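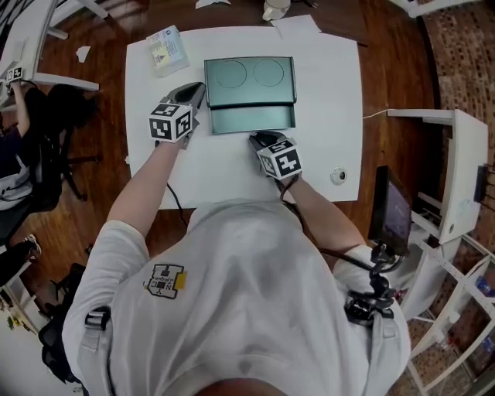 Figure 2. Seated work at a white tabletop, with the tray in the middle of the table and a small stack of printed cards or labels to its upper left.

Stakitz Institute – Introduction to Workplace Organization
Handout 3: Arranging the Seated Workstation
Instructor: Vaida Butkienė

Reading before class: Course reader, chapter 9, through page 81.

1. The work area

For the purposes of this course, the work area is the part of the table that a seated person can reach without leaning forward. It is divided into a near zone, reached with the elbows close to the body, and a far zone, reached with the arms extended. Students should be able to mark both zones on a plan of any table they are given.

The main item belongs on the center line of the body. In Figure 2 a metal tray holds this position, with its open compartment toward the seated person and its raised section, which has two circular recesses, on the far side. A tray turned the other way would place the higher part between the hands and the compartment.

2. Secondary items

Printed matter, spare parts and small tools are secondary items. They are placed to one side of the main item, and the side is recorded on the plan. Where two people share a table on different shifts, the plan is agreed upon in writing – verbal arrangements are not accepted in the practical assignment.

Drinks are kept off the work surface. Cables are routed away from the near zone.

3. Surface and seating

A pale, plain surface makes small dark parts easier to find. A dark tray on a white table also has a clear outline. Matte finishes are preferred under ceiling lights. Seat height is set before the layout is drawn, as any later change alters the reach of both arms.

4. Practical assignment

Working in pairs, students draw a plan of one seated workstation at a scale of 1 to 10. The plan must show the center line, both zones, the main item and all secondary items. Each pair then exchanges plans with another pair and sets up the table from the drawing alone.

Plans are due to Damir Trajkovski by 2018-09-15. Students who completed the August session at Drultholm may submit the plan prepared there, provided that it is redrawn to the required scale.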